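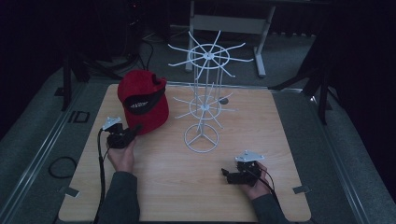
So I finally did the thing I kept saying I'd do and joined the robotics evening class. It meets Thursday nights in the Kaczmarczyk building, up two flights of stairs with no elevator (my knees have opinions), and we're now far enough in that I can tell you what it's like without sounding like the brochure.

First, the project. Our group is called Sturkomari. I wanted something with "claw" in it and lost the vote. The job we picked is hats. You have a spinner rack, the kind that sits on a shop counter, and you have a baseball cap, and you want two robot arms to put the cap on the rack without knocking the whole thing over. That's it. That's the semester!

When I told my sister this she said "a toddler could do that" and I said yes, well, a toddler has had a couple of years of full-time practice and we get three hours a week.

The way we're teaching it is by doing the task ourselves, over and over, with a gripper in each hand. You don't get to use your fingers on the cap. You squeeze, the jaws close, and everything you do gets recorded so the software (ours is called Drenunar, the class has used it for years and the menus look like it) can learn from it later. I thought this would be the easy part. I'm a person who folds laundry while watching TV. I have hands, I've used them all my life.

Reader, I was terrible. My first evening I got 5 usable runs. The rest I either dropped the cap, or bumped the rack, or got the cap up there and then took the rack with me when I let go, because I hadn't opened the jaws all the way. The thing about a wire rack is that there's so much air in it. You aim for the spokes on the top ring and you go right between two of them. And it spins, of course it spins, it's a spinner rack, so the moment you touch it off center it swings away from you like it's being polite and letting you pass.

What helped was slowing way down and using the left hand for the cap and the right hand only for the rack. Steady with one, place with the other. I'd been trying to be clever and swap sides depending on where the cap was, and our instructor watched me do that for a while and then asked if I'd like the robot to learn to dither too. Fair!

Caps are also weirder than you'd think. There's a stiff part and a floppy part, and if you pinch the crown it caves in and you've lost your grip, but if you pinch the brim it hangs down and the whole cap swings. I like to grab it by the edge of the opening, near the back. Half my group disagrees. We had a real argument about it, with drawings on the whiteboard, and ended up agreeing to record both ways and see which one the model copes with better. I'm pretty sure I'm right.

Numbers, for those who like numbers: as a group we have 127 good runs so far, of which 88 are from the last two sessions, so we're speeding up. The group before us, doing cups and saucers, finished with 3,267. I don't know how. I think they must have had keys to the building.

A couple of small things I've learned the slow way, in case anybody reading is thinking of signing up for something like this:

Know where your cables are before you start. Each gripper has one running off the table, and I've leaned on mine more than once at exactly the wrong second.

Wear plain sleeves. I came in a big cardigan with wooden buttons the first week and spent the evening hooking myself onto the rack.

Put the cap down differently every time. On its side, upside down, brim toward you, brim away. I got into a groove where I was setting it down nicely in the same spot, and those runs were smooth as butter and nearly useless, since all they teach is that one spot.

Take breaks! Your forearms will tell you. Mine were sore in places I didn't know had muscles, and I was holding my coffee with two hands the next morning.

We try the first trained version on the arms in two weeks. There's a demo night at the end of the course, in June, where the Fleltoslow club comes over with whatever they've been building, and people bring snacks, and I've already promised lemon bars. My hope for our hats is modest. I'd like the cap to go on the rack one time in front of other people. If it goes on and stays on, I may cry a little.

Next session I'm on the late slot, 8 to 9, and I'm going to try the brim grip for a whole hour just so I can say I gave it a fair chance. Will report back.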